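Is a cleaning subscription worth the money? One former manager has doubts

Colleen Pelletier spent years writing cleaning plans for Savel, a home services company based in Starnau. She now thinks most of its customers were paying for a calendar.

"You sign up because you're tired," she said over coffee at her kitchen table. "Then a box shows up with 2 sprays and a booklet, and somehow you're still the one on your knees."

I had my own reasons to be suspicious. The monthly plan I looked at cost $300 for the first season, and the sales page promised a "reset home" without ever saying what that meant. I asked Pelletier if she knew.

"No," she said. "I wrote some of those pages. I couldn't have told you then, either."

She does defend parts of the business. The Alvarado office, she said, trained its people well and paid them on time. But when I brought up the survey of 471 customers that the company liked to quote, she put her cup down.

"Ask who got the survey. It went to people who had renewed. The ones who quit in January never saw it."

That doesn't prove the service was bad - I pushed her on this - and she agreed. Her complaint is narrower. She says the plans were built to look busy, with small jobs moved from week to week, while the dull ones kept slipping down the list.

"Bathroom floors," she said. "Everybody wants to talk about the shower glass. Sweep the floor by the toilet first, then we'll talk." 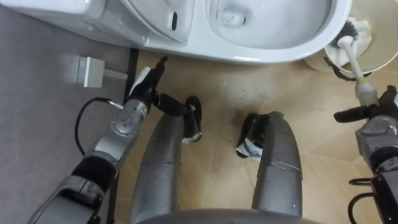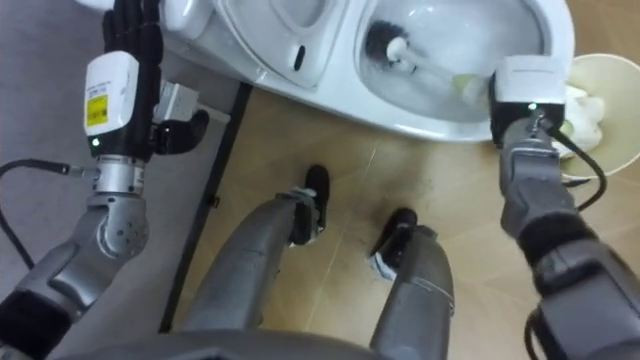
What she does now

Pelletier moved to Olby and works for herself. She charges by the hour, and I asked whether that doesn't simply reward her for being slow.

"It could," she said. "So watch me for an hour and decide."

I'm not sure most customers have the time for that. She shrugged and said they had time to read the booklet.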